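Robot Software: Perception and Control
Unit 5 Handout: Camera Views and Closed-Loop Manipulation in Water
Instructor: Hema Sastry
Laboratory supervisor: Sorcha Costello

Purpose of the unit

Students will extend the two-arm controller written in Unit 4 so that it acts on what the cameras report at each step. The assigned task is the transfer of toy fish from a tub of water to a bucket by means of a hand net. The task is short, but it requires the software to deal with a target that drifts, a tool that bends, and a surface that reflects light.

All exercises use the Takley workcell and the Jotetti control library. Students should have read the Krishnan notes on frame transforms before the first laboratory session.
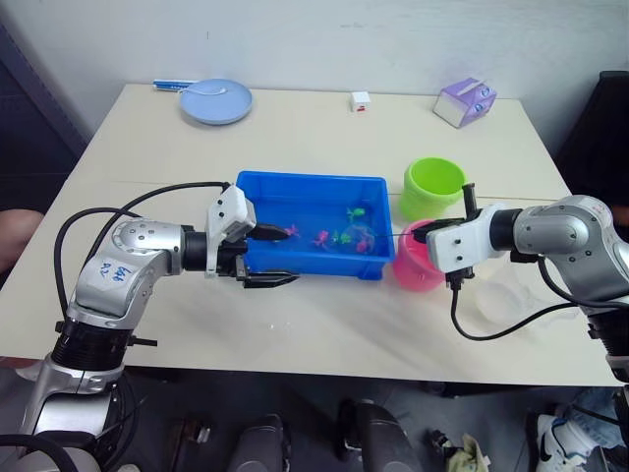 Division of work between the arms

The controller treats the two arms as separate processes that share one clock. One arm is assigned the tool and the other is assigned the receiving container. Each process publishes its joint state and gripper opening, and neither may command the other directly. Requests pass through the coordinator, which holds the current stage of the task (approach, scoop, lift, transfer, release) and refuses any request that does not belong to that stage.

The inner control loop runs at 200 Hz. The policy runs more slowly and returns a short block of target poses, which the inner loop interpolates. A block that arrives late is discarded, and the arm holds its last valid pose.

Head camera and wrist cameras

The head camera supplies the layout of the table and the position of both arms. It is used to choose a target and to plan a path clear of other objects. The wrist cameras supply the close view needed for the scoop itself. Every wrist camera must be calibrated to its own gripper before use, and the result saved in the Burkex format with the session log.
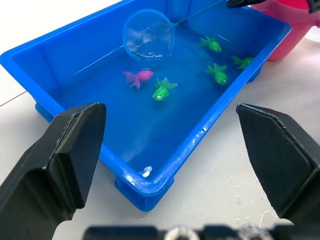

Segmentation by color is permitted as a baseline for this unit, but its limits must be stated in the report. A threshold is cheap to compute and easy to inspect, and it fails whenever two unrelated objects share a range of hue. In the wrist view, the pink fish in the tub and the pink container behind it may pass the same threshold, so the tub rim should be found first and used as a mask. Green fish are the simpler case. Students should also reject bright spots on the net mesh and on droplets on the tabletop.

Data

The training set contains 548 demonstrations. A further set of 3,000 labeled wrist images is provided for the perception exercise only and may not be used to train the policy.

Submission

Submit the coordinator source code, the calibration file, and a written report. The report must include one failed attempt with the logged stage at which the failure occurred. Work is due at the end of April. Requests for additional workcell time should be sent to Sorcha Costello.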